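Prito two-arm teaching kit

Hand-guiding and remote control for pairs of small arms

Price: $1683 for the full kit, $370 for the add-on leader handle
Ships from our Koech warehouse in October

I've been putting the Prito together for a long time now, and I'm so happy to finally have a page for it! The short version: you show two arms a task, either by grabbing them and moving them yourself or by driving them from a pair of leader handles, and Prito records everything you did so you can train on it later. It sits between your arms and your computer and keeps both sides on one clock, wrist cameras included.

The remote handles are what most people write to me about, so I'll start there. You hold one in each hand, squeeze to close the fingers, and the arms follow. There's a little wheel under your thumb that scales your motion down, and for anything where two parts meet in midair I turn it way down (my hands shake more than I'd like to admit). Both arms can hold on to the same part at once, and you can set how stiff each side is, so one stays put while the other gives a bit. 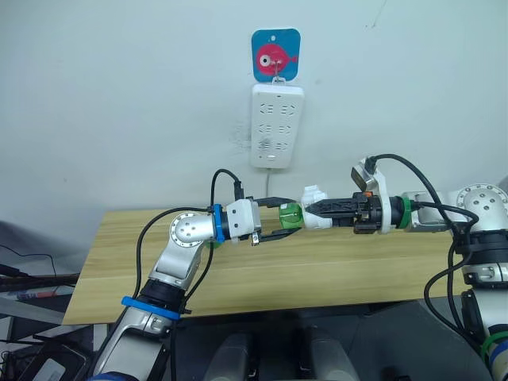
Two arms, one small part: green end on the left, white end on the right.

I love this kind of task for showing off the kit – it's small, it's fiddly, and you really can't do it well with the arms fighting each other. My advice is to pick one arm as the holder and leave it alone once it has a good grip. Do all your wiggling with the other one. If you steer both at once you'll chase your own corrections all afternoon, and your recordings will be full of it.

Hand-guiding works differently. Press the pedal, the arms go light, and you push them where you want them. It's great for big, easy moves and for setting start poses. I don't use it for finger work much, and your hands can end up in the camera view, so plan for that if you're training on images.

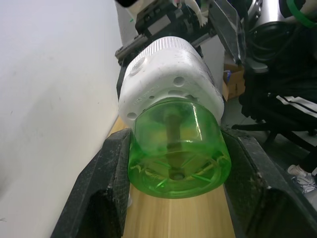 Zoila Guzmán

Wrist views are where I spend most of my time when I go back over recordings. With a see-through green cup like that one you can still make out the shaft and the ribs on the bottom, and I use details like those to judge how the part is sitting in the fingers. The Prerkus viewer (comes with the kit, no extra license) plays all your cameras side by side and lets you trim a take or toss it with one key.

What you get:
Prito control box
Two leader handles
Foot pedal
Prerkus viewer
Storage for 600 takes before you need to move anything off the box
Cables, 65 inches each

You bring the arms, the grippers and the cameras. If you have the older Gollis handles, those plug right in, but you won't get the thumb wheel. Please check your cable runs before ordering – a wrist needs enough slack to turn all the way, and the longer set has to be ordered separately.

Questions about whether your arms will work? Use the contact form and tell me the model and how they're mounted. I answer these myself, usually in the morning before I get into the shop.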